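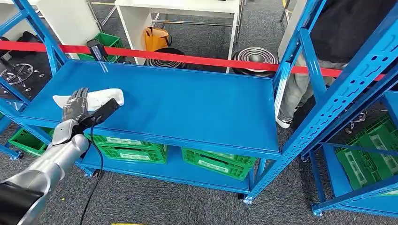
Skenbridge 공개일에 다녀왔습니다 (Girkstead)

작성자: Nadine Sabbagh
2020년 6월 24일

안녕하세요. 저는 한국어를 배운 지 오래되지 않아서 틀린 표현이 있으면 고쳐 주시기 바랍니다. 지난번에 이 게시판에서 Girkstead의 공개일을 알려 주신 분이 계셨습니다. 감사합니다. 신청이 되어서 다녀왔고, 본 것을 조금 적습니다.

방문 시간은 60분이었고 한 조는 12명이었습니다. 우리 조에는 물류 쪽에서 일하는 사람이 많았고 학생도 있었습니다. 처음에는 짧은 설명을 들었고, 그다음에는 바로 시연 구역으로 갔습니다. 발표 자료가 적어서 저는 좋았습니다. 작년에 간 다른 행사에서는 의자에 앉아서 영상만 보았습니다.

시연은 파란색 선반이 있는 곳에서 시작했습니다. 로봇 손으로 천을 잡고 선반 윗면에 대고 누르는 작업이 있었습니다. 닦는 작업을 저는 쉬운 일이라고 생각했는데, 담당자의 설명으로는 누르는 힘을 일정하게 하는 것이 어렵다고 합니다. 너무 세게 누르면 천이 접히고, 약하게 누르면 손만 지나갑니다. 담당자는 이 부분을 Amoah라고 부르는 제어 프로그램이 맡는다고 말했습니다. 제가 이름을 맞게 들었는지 옆 사람에게도 물어보았습니다.

그다음에는 바코드 스캐너를 사용하는 작업을 보았습니다. 저는 창고에서 일하기 때문에 이 작업을 제일 기다렸습니다. 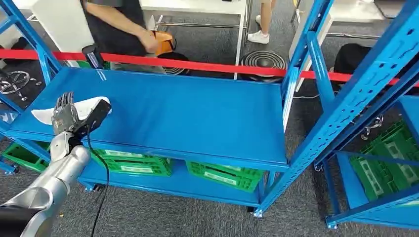
스캐너는 사람이 쓰는 것과 같은 모양의 물건이고, 케이블도 달려 있습니다. 저는 로봇이라면 스캐너를 팔에 고정하는 것이 더 간단하다고 생각했습니다. 그래서 질문했습니다. 담당자는 "고정하면 그 손으로 다른 일을 할 수 없습니다"라고 대답했습니다. 이해는 되지만 아직 완전히 찬성하지는 않습니다. 손잡이를 잡는 각도가 조금만 달라도 읽는 방향이 바뀌기 때문입니다. 여러분의 의견을 듣고 싶습니다.

----

작성자: 선반과나사

후기 감사합니다. 한국어 아주 자연스러워요. 한 가지만 말씀드리면 "신청이 되어서"보다 "신청이 받아들여져서"가 더 좋을 것 같아요.

스캐너는 저도 고정 쪽입니다. 저희 현장에서는 컨베이어 위에 고정 스캐너를 달아 놓고 손으로 드는 건 예외 물건에만 씁니다. 손가락이 여러 개 달린 손으로 방아쇠를 당기게 하는 건 보기에는 좋은데 고장 날 관절이 그만큼 많아지는 거잖아요. 그 손 하나가 얼마인지 물어보셨나요?

----

작성자: Nadine Sabbagh

고쳐 주셔서 감사합니다. 공책에 적었습니다.

가격은 다른 분이 물어보았는데, 담당자는 대답하지 않았습니다. 아직 판매하는 제품이 아니라고 했습니다. 관절에 대해서는 저도 같은 걱정이 있습니다. 정비 주기를 물어볼 생각이었지만 시간이 끝났습니다.

----

작성자: Zaid Karaki

저는 반대 의견입니다. 저도 한국어가 모국어가 아니니까 천천히 쓰겠습니다.

저는 Fitholm 창고에서 일하고, 취급하는 품목이 3,000개입니다. 신발 상자도 있고 자동차 부품도 있고 청소 도구도 있습니다. 고정 스캐너는 같은 크기의 상자가 계속 올 때 좋습니다. 우리 창고에서는 라벨이 옆면에 있는 물건도 있고 바닥면에 있는 물건도 있습니다. 사람은 스캐너를 물건 쪽으로 가져갑니다. 로봇도 그렇게 할 수 있으면 저는 쓸모가 있다고 생각합니다.

그리고 작업마다 전용 도구를 만들면 도구를 바꾸는 시간이 필요합니다. 우리는 1월에 도구 교환 장치를 시험했는데, 교환하는 부분에서 제일 자주 멈추었습니다.

----

작성자: 선반과나사

품목이 그렇게 섞여 있으면 이야기가 다르긴 하네요. 그래도 저는 속도를 보고 싶습니다. 사람이 한 번 찍는 동안 로봇이 자세만 잡고 있으면 현장에서는 못 써요. Nadine님, 시연할 때 속도는 어땠나요?

----

작성자: Nadine Sabbagh

사람보다 느렸습니다. 시계로 재지 않았기 때문에 숫자는 쓸 수 없습니다. 담당자도 느리다고 인정했고, 지금은 속도보다 여러 가지 작업을 배우게 하는 것이 먼저라고 설명했습니다.

Zaid 님의 말씀 중에서 라벨이 바닥면에 있는 물건은 저도 생각하지 못했습니다. 그 경우에는 한 손으로 물건을 들고 다른 손으로 스캐너를 들어야 합니다. 이런 양손 작업은 우리 조의 시연에서는 보지 못했습니다.

----

작성자: 감자조림

저는 오후 조로 갔습니다. 설명하신 것과 순서가 좀 달랐어요. 저희는 부품 잡는 쪽부터 봤습니다. 흰색 플라스틱 판처럼 얇고 휘어진 물건을 잡을 때 어디를 잡아야 안 돌아가는지 설명해 주셨는데, 저는 그 부분이 제일 재미있었어요! 스캐너 얘기보다 이쪽이 훨씬 어려운 문제 같던데요. 상자는 어디를 잡아도 상자인데 휜 판은 잡는 위치가 조금만 달라져도 무게가 한쪽으로 쏠리니까요.

그리고 바닥에 노란 테이프로 구역 표시를 해 놓은 게 인상적이었습니다. 저희 공장에서도 바닥에 테이프를 쓰는데 지게차가 지나가면 금방 벗겨져서 늘 다시 붙입니다.

----

작성자: Nadine Sabbagh

저도 판을 잡는 작업을 보았지만 마지막에 짧게 보았습니다. 오후 조가 부럽습니다. 테이프는 카펫 위에 붙어 있었습니다. 공장 바닥과 비교하기는 어려울 것 같습니다.

저에게 쪽지로 신청 방법을 물어보신 분들이 계셔서, 다음 공개일에 대해 들은 것을 같이 적습니다.
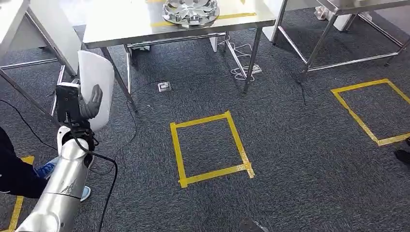

회사에 소속되지 않은 사람도 공개일에 신청할 수 있습니까?

개인도 신청할 수 있습니다. 신청서의 소속 칸에 "개인"이라고 쓰면 되고, 방문 목적을 두 문장 정도 써야 합니다.

제가 받은 안내문에는 신청자가 100명이 되면 접수를 닫는다고 쓰여 있었습니다. 다음 날짜는 아직 정해지지 않았습니다. 안내문은 영어로만 있습니다. 필요하신 분이 계시면 제가 한국어로 옮겨 보겠습니다. 그때는 선반과나사 님이 문장을 확인해 주시면 좋겠습니다.

----

작성자: 선반과나사

네, 올려 주시면 볼게요. 그리고 저는 아직도 고정 스캐너 편입니다 ㅎㅎ 다음에 가시는 분은 손가락 관절 정비 주기 꼭 물어봐 주세요.

----

작성자: Zaid Karaki

다음에는 저도 신청하겠습니다. 가능하면 우리 창고의 물건을 몇 개 가지고 가고 싶은데, 가지고 들어가도 되는지 먼저 메일로 확인하겠습니다. 대답을 받으면 여기에 쓰겠습니다.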